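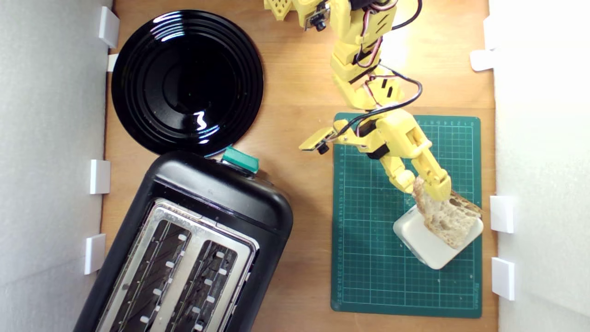 **Figure 3.** The kit arm holding a slice of bread over the white holder during the breakfast task. The toaster and plate are at left.

## 4. Evaluation of the Westow Kit

### 4.1 Scope of the review

The Westow kit is sold by Siniveck as a low-cost tabletop arm for teaching laboratories and small research groups. It is supplied as a set of printed parts, servo motors, brackets, wiring and two small camera modules, together with a software package for recording and replaying demonstrations. The present section reports on the kit as delivered and as assembled in our laboratory in October. The Hosen arm, which served as the point of comparison in Section 3, is mentioned only where the two products differ in a way that would affect a purchasing decision.

### 4.2 Assembly and setup

Two members of the laboratory staff assembled the arm from the printed instructions. The work took 11 hours, including calibration of the joints. The instructions were clear on the order of assembly but gave little guidance on cable routing. On the finished arm, the wires pass along the outside of the joints, and one cable forms a wide loop near the elbow (Figure 3). Buyers who intend to run the arm for long periods should plan for extra cable ties and should check the wiring at the start of each day.

All tasks were carried out on a wooden tabletop between two white side panels held by small clips. A green cutting mat with a printed grid marks the main work area. The grid proved useful for returning objects to a known position between trials, and we recommend that a similar surface be added to the kit.

### 4.3 The breakfast task

The vendor's task list includes a breakfast sequence built on household items: a two-slot toaster, a round black plate, a small white holder and sliced bread. Bread is a demanding test object. It is light, it bends under load, and its crust and crumb respond differently to pressure. A gripper tuned for rigid blocks will often crush a slice or let it turn between the fingers.

We recorded 75 demonstrations of the full sequence and used them to train the policy supplied with the software. The trained policy was then run for 55 trials under constant lighting. A trial was scored as complete only if the slice reached its target without being torn and without help from the operator. Results for each stage are listed in the appendix.

Most of the failures occurred at the grasp. The two fingers of the gripper differ in size and shape — one is a long, boxy jaw and the other is jointed and curls inward — and the slice tended to rotate toward the smaller finger when it was picked up near a corner. Grasps made closer to the middle of the slice were more stable. The Hosen arm, with its matching flat fingers, showed less rotation but left deeper marks in the crumb.

### 4.4 Cost and support

The kit was purchased for 339 dollars, not including the tabletop, the side panels or the household items. Replacement printed parts may be ordered from Siniveck or produced locally from the files provided. One bracket arrived with a damaged thread and was replaced by the vendor at no charge. Written questions were answered within two working days, although the answers on camera calibration referred to an earlier version of the software.

The optional Metwally service plan, which covers remote setup and yearly software updates, was not tested. Laboratories without a technician on staff may wish to request its terms before placing an order.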